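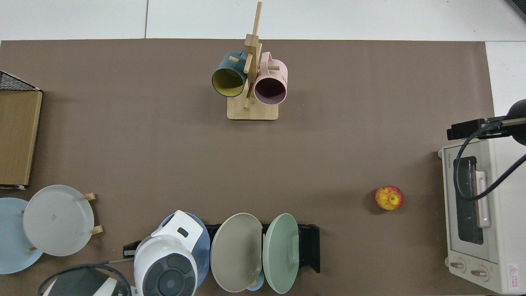 Yanling Song

Chapter 4
Plates, Racks and the Everyday Worktop

When I first moved into a kitchen of my own, I was given a great deal of advice about knives and almost none about where to put a plate. My neighbour Yaqin Ding, who had run a boarding house in Tundadia for most of her working life, came in, looked at my teetering stack beside the sink and asked, quite kindly, how often I used the one at the bottom. I had to admit that I had forgotten what colour it was.

I tell this story to every new class, and I hope you will forgive me for telling it again, as it brings us nicely to the business of this chapter. In Chapter 2 we looked at cupboards and drawers, the places where things go out of sight. Now we come to the worktop, where things stay out, and where the way they stand makes such a difference to how easily we cook, wash up and make a cup of tea.

Let us begin with the plate itself. A plate can be kept flat or on its edge. Flat plates take up little floor and a lot of height, and to reach a lower one you must lift all those above it. A plate on its edge takes a slot to itself and can be drawn out without troubling its neighbours - a great kindness to anybody with sore wrists. It also lets the air reach both faces, so a rack can serve for drying as well as for keeping. 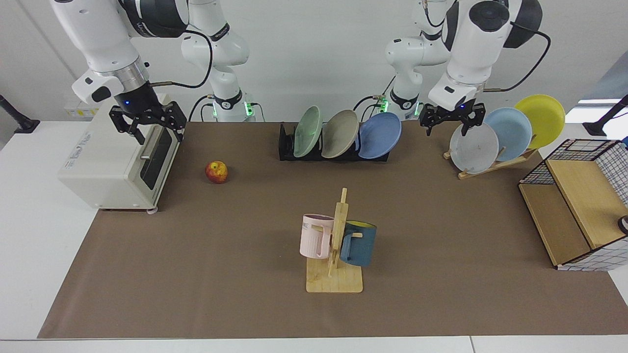
Figure 4.1 Plates kept on edge in a low black dish rack, with a toaster oven at the end of the worktop.

Racks come in many patterns, and you will meet several of them in the exercises. The long, low, slotted kind suits a household that uses the same few plates day after day. The little wooden stand with pegs holds fewer, but it can be tucked into a corner and moved with one hand. Neither is better than the other, and plenty of kitchens (mine among them) have found room for both.

Before you buy either, measure your widest plate and then measure the height beneath your wall cupboards. I have known careful people go home with a handsome rack and find that their dinner plates would only come out sideways.

Next, think about the empty slots. Beginners often feel that a gap in a rack is a waste, and they fill it with a chopping board or a tray. Please leave a gap or two if you can! A plate going back needs somewhere to go, and it is far easier to slide it into an open place than to nudge three others along first. 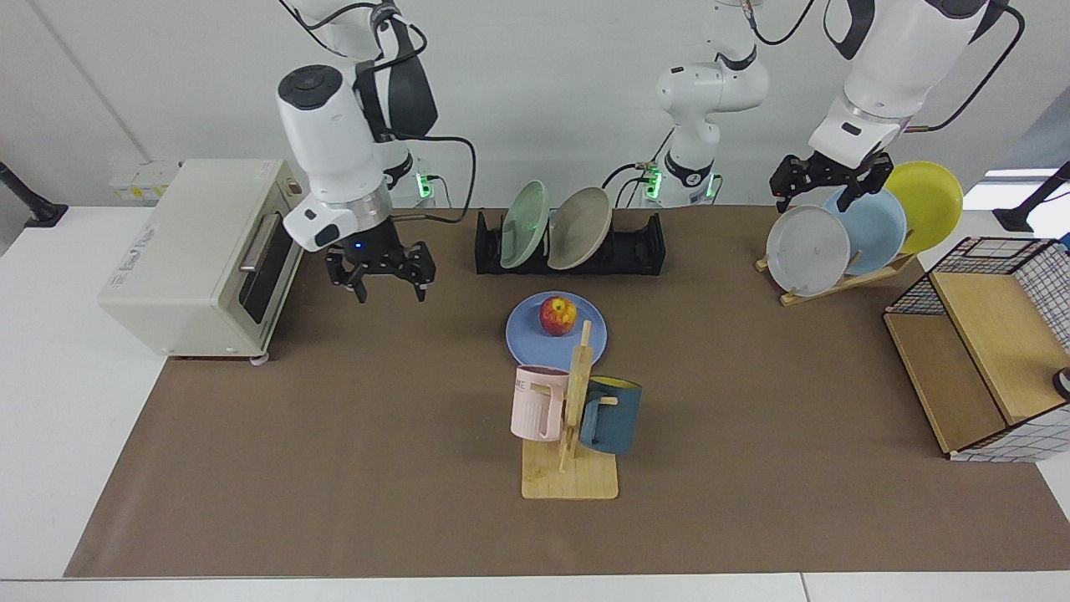 Figure 4.2 A rack with its right-hand slots left free.

The larger pieces should be settled before any of this. A toaster oven needs room for its door to open and for your hands to come away with a hot tray, so choose its place first and let the lighter things fit round it. Mugs can hang from a tree, and a kettle wants to be near its socket.

Activity 4A
Work with a partner. Clear one stretch of worktop, put back only what you have both used since yesterday morning, and sketch the result. Keep your sketch, as you will need it again for the section on washing up.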